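Classé dans : Maison, mesures et petits relevés
Imprimer | Envoyer par e-mail | 12 partages

Hygrométrie d'un placard à papiers : premier été de relevés

Le placard est pris dans l'épaisseur du mur nord, à Clillmont, au rez-de-chaussée. Porte pleine, pas de grille, fond enduit à la chaux. J'y range des calques, des plans de parcelles, des carnets de chantier et une série de tirages héliographiques qui supportent mal l'humidité. L'hiver dernier, plusieurs calques ont gondolé sur le bord bas et deux carnets sentaient le moisi. J'ai donc arrêté de juger au nez et posé un enregistreur. La campagne commence le 5 juillet et s'arrête fin août. Elle compte 741 relevés exploitables, après retrait de ceux qui ont été pris porte ouverte.
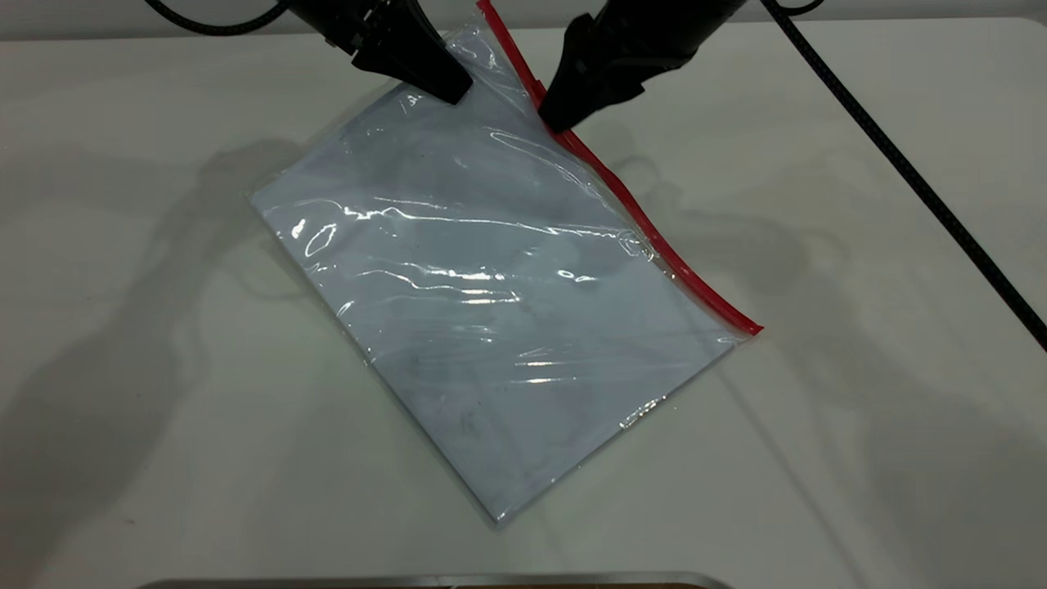

Mwende Masanja

Deux appareils ont servi. Le premier est un Dullis à affichage, sans mémoire, que je consulte en passant. Le second est un enregistreur Barasa, qui écrit une ligne toutes les deux heures sur une carte. Ils ne donnent pas la même chose. À l'achat, le Dullis lisait trop haut de quatre points par rapport au Barasa, posé à côté sur la même étagère, et l'écart n'était pas constant : il se réduisait en air sec et s'élargissait en air humide. Corriger par une simple soustraction n'aurait pas suffi.

J'ai vérifié les deux capteurs au sel. La méthode est connue : du sel de cuisine à peine mouillé, en pâte et sans eau libre à la surface, dans une coupelle, le tout enfermé avec le capteur dans un récipient étanche. L'air emprisonné se stabilise à une valeur qui ne dépend presque pas de la température aux alentours de celle d'une pièce habitée. Il faut attendre 12 heures au moins. La première fois j'ai lu trop tôt, et j'ai cru à un défaut du Barasa. Au second essai, il était à moins d'un point de la valeur attendue. C'est lui qui fait foi pour toute la suite, et le Dullis n'est plus qu'un témoin.
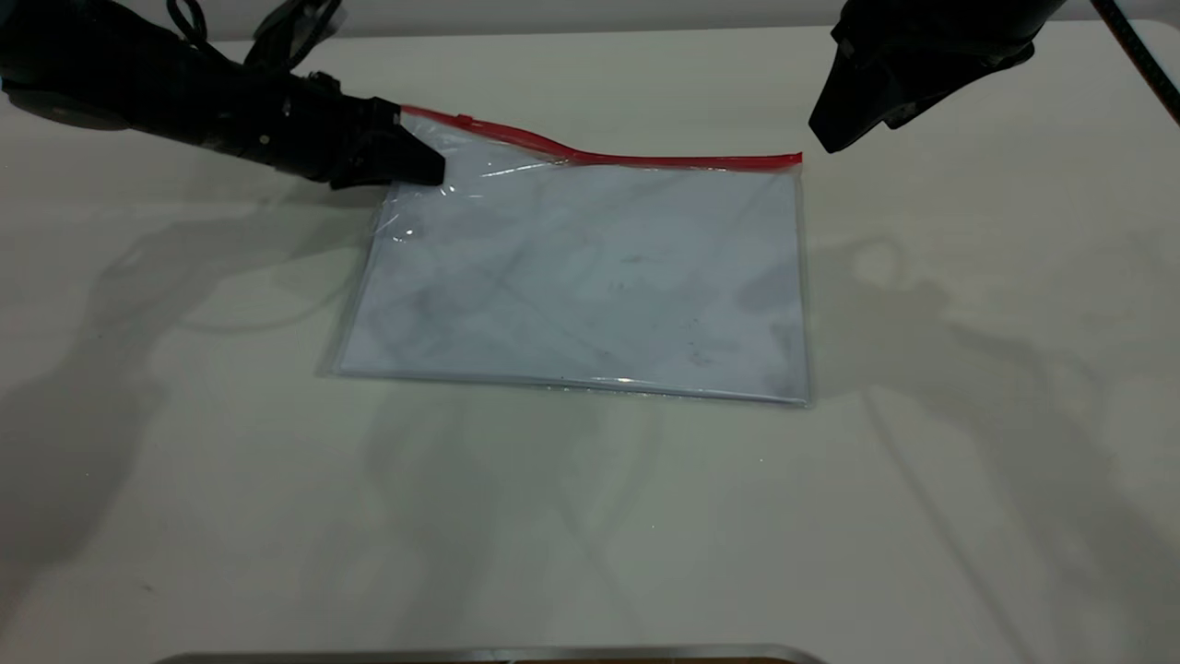
Ce que disent les relevés

La moyenne de la période est de 59 % d'humidité relative. Pour du papier ordinaire, c'est acceptable sans être bon. La moyenne cache toutefois l'essentiel, à savoir la différence entre le bas et le haut du placard. J'ai déplacé l'enregistreur à mi-campagne, de l'étagère supérieure à celle du sol. La courbe change aussitôt de niveau et ne redescend plus, alors que le temps extérieur de la seconde moitié a été plutôt plus sec.

L'explication est thermique. Le bas du mur reste frais en été et l'air du couloir, plus chaud, entre par le jour sous la porte. En se refroidissant au contact de l'enduit, il garde la même quantité de vapeur mais son humidité relative monte. Ouvrir la porte l'après-midi « pour aérer », comme je le faisais depuis des années, revient à alimenter le phénomène. L'aération n'a de sens que lorsque l'air extérieur contient moins d'eau que celui du placard, en valeur absolue. En pratique, pendant l'été, c'est tôt le matin, et pas tous les jours.

Pour décider, je calcule le point de rosée des deux côtés. Une feuille de tableur suffit, avec température et humidité relative en entrée. Si le point de rosée du dehors est inférieur de 2 degrés ou plus à celui du placard, j'ouvre. Dans le cas contraire je laisse fermé. La règle est grossière, mais elle se tient.

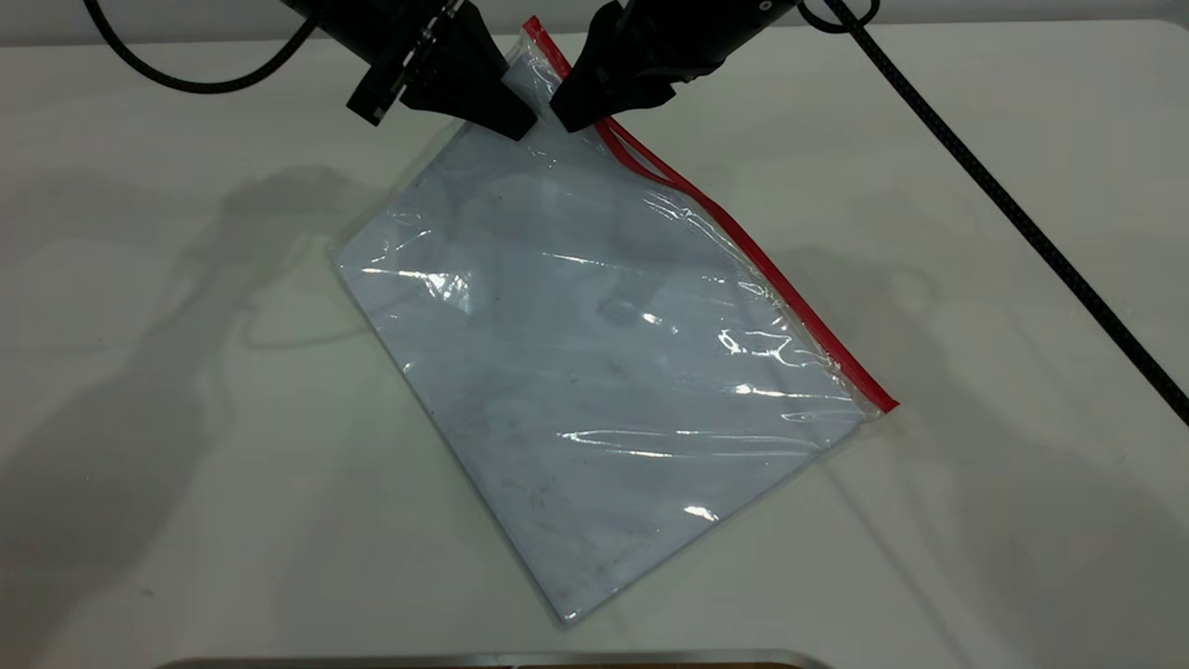 Le mur et l'enduit

J'avais envisagé une peinture étanche au fond du placard. Mauvaise idée sur un mur de moellons. L'eau qui traverse lentement la maçonnerie serait bloquée derrière le film et ressortirait plus haut, ou ferait cloquer la peinture. L'enduit à la chaux absorbe et restitue, ce qui amortit les variations de la journée. On le voit sur la courbe : les pointes du couloir arrivent dans le placard avec plusieurs heures de retard et fortement aplaties.

J'ai en revanche écarté les étagères du fond. Elles touchaient l'enduit. Des tasseaux ménagent maintenant une lame d'air, et les boîtes ne reposent plus contre la paroi. Les boîtes viennent de chez Rivance, en carton sans acide, à couvercle emboîtant. Elles ont un effet tampon mesurable : le Barasa placé à l'intérieur, parmi les papiers, donne une courbe presque plate sur une journée. Sur une semaine elle suit quand même la tendance. Le carton retarde, il n'assèche rien.

Le gel de silice, j'y ai renoncé pour le volume entier. Dans un placard qui fuit par le bas de porte, il se sature et il faut le repasser au four sans arrêt. Un joint à brosse sous la porte a eu plus d'effet que tous les sachets achetés l'an passé, pour un prix inférieur.

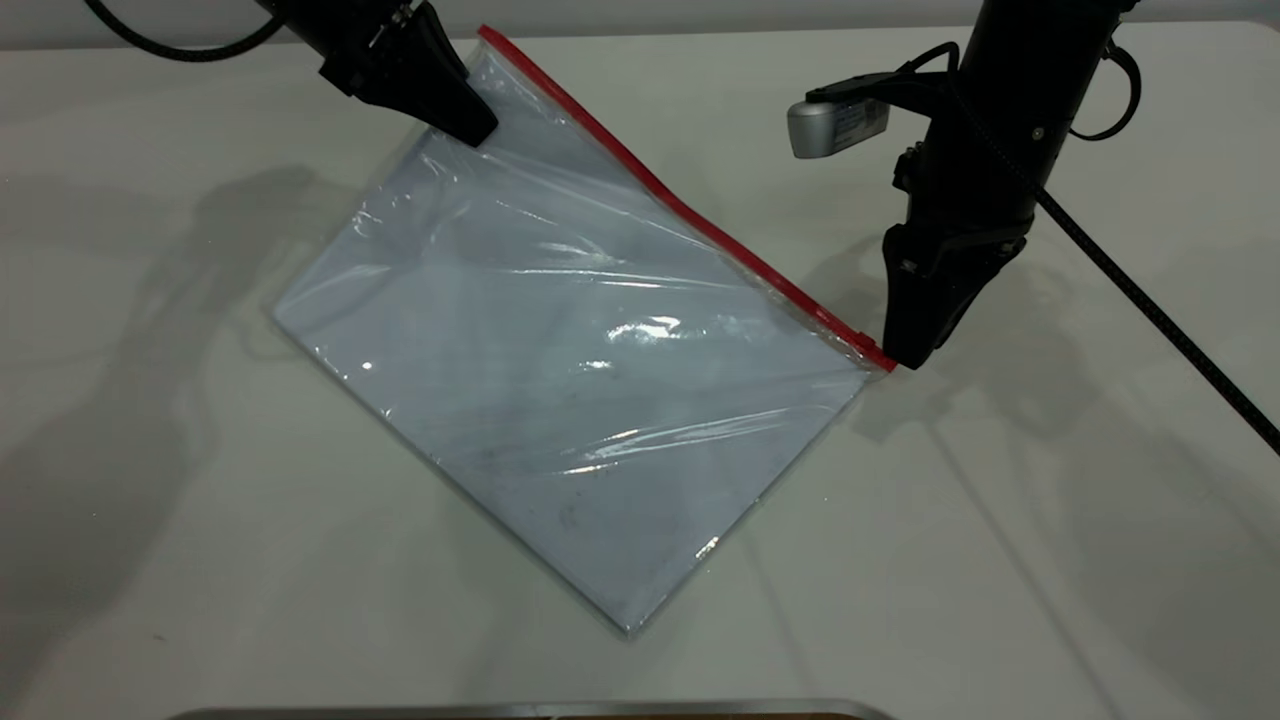

Restent les pièces isolées, qui ne justifient pas une boîte : reçus, étiquettes de carottage, feuilles volantes de nivellement. Pour elles, une enceinte étanche de petit volume se défend, à condition d'y mettre du papier déjà équilibré en air sec. Si l'on enferme du papier humide, on conserve l'humidité avec. Le modèle transparent à glissière rouge convient bien à cet usage : la fermeture occupe un seul des côtés, les trois autres sont de simples bords translucides, et la couleur permet de ranger toutes les pochettes dans le même sens, bande rouge vers l'avant. Je n'y mets aucun tirage héliographique, qui a besoin d'air et d'obscurité. Le plastique lui-même pose question à long terme, surtout quand on ignore sa composition. Je considère ces pochettes comme du transit, une saison ou deux, en attendant un classement correct.

Limites

Un seul enregistreur fiable, donc aucune mesure simultanée du haut et du bas. La comparaison repose sur deux périodes successives, avec une météo différente, et le chiffre de l'écart vertical n'est pas assez solide pour que je le publie. Il me faudrait un second Barasa. Le mur n'a pas été sondé non plus, et je ne sais pas quelle part de l'eau vient de la maçonnerie et quelle part du couloir. Un carré de film scotché sur l'enduit pendant quelques jours donnerait une indication, selon la face où se forme la condensation. À faire cet hiver, quand le contraste de température sera inversé.

Le fichier des relevés est disponible sur demande, en texte séparé par des points-virgules, heure d'hiver partout. Les lignes supprimées sont conservées dans un second fichier avec le motif.

2 commentaires | Imprimer | Envoyer par e-mail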